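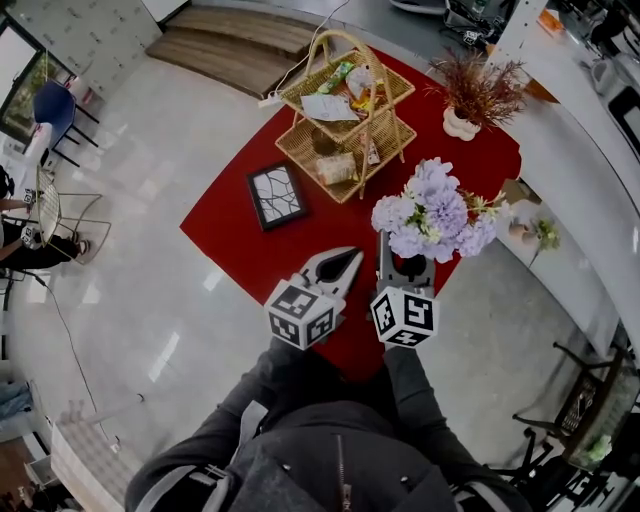 *Posted by Marwan Bitar, Skistis — October*

We are looking for people to tidy and lay out small household things at our ground-floor room in Plolivau. It is part-time work with no experience needed. There are six places.

**The work**

You will be given a rug, a wicker stand with two tiers and a mixed lot of things to arrange: snack packets, bread rolls, flowers, a small framed picture, a potted plant. You put them in order, we note how you did it, and then everything is muddled and you start again. Some rounds have a set layout to copy. In others you choose where things go.

A session lasts 4 hours with a break in the middle. There is a kettle on the counter and you can help yourself to tea. Most of the work is done standing, with a fair amount of bending down to floor level.

**What we need from you**

- You are 18 or over and can lift a full basket off the floor.
- You don't mind repeating the same task many times.
- You can handle flowers and packets without crushing them.
- You can come to at least four sessions before the end of the month.

Please wear flat shoes, as the floor is smooth and there are two low steps. Tell us beforehand if you have a pollen allergy.

**Pay**

300 per session, paid in Dranano vouchers or by bank transfer. Anyone who completes ten sessions gets 3,030 in all — the extra 30 is towards travel.

**How to apply**

Leave your name and phone number at the Dong bakery counter, marked for Marwan, or ring the Skistis office after 4 in the afternoon. Say which times suit you. We will ring back either way. Couples and friends can apply together but will be given separate sessions.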